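Brusow Club Scoring App – Review
10/13/24

Our cricket club at Winham used paper score books for many years. In March we changed to the Brusow scoring app, and I was the scorer for most of the season, so I can write what is good and what is not so good.

To enter a ball takes two taps. Wides and leg byes are clear, and a mistake can be corrected even some overs later. I have put 1088 deliveries in it and lost only one over – this was at Plamdale, where my phone switched off.

The weak point is rain. When the match becomes shorter, the app does not calculate the new target, and you must type it by hand. The league tables are also slow after 400 entries. I wrote to the support and received a polite answer, but no date for a repair.

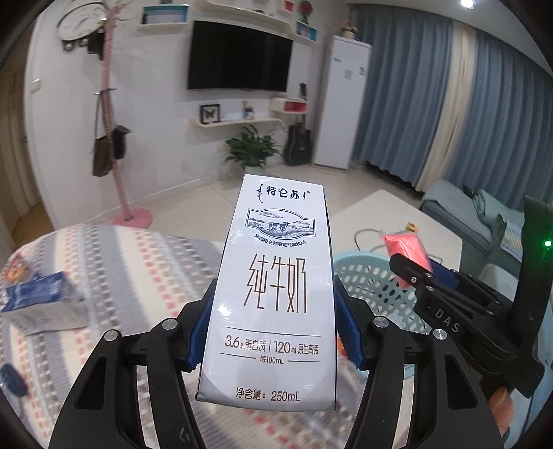 Equipment & Apps

The battery use is high, so please bring a power bank for a full day match. For a club with two or three teams I can recommend it. I give four stars from five.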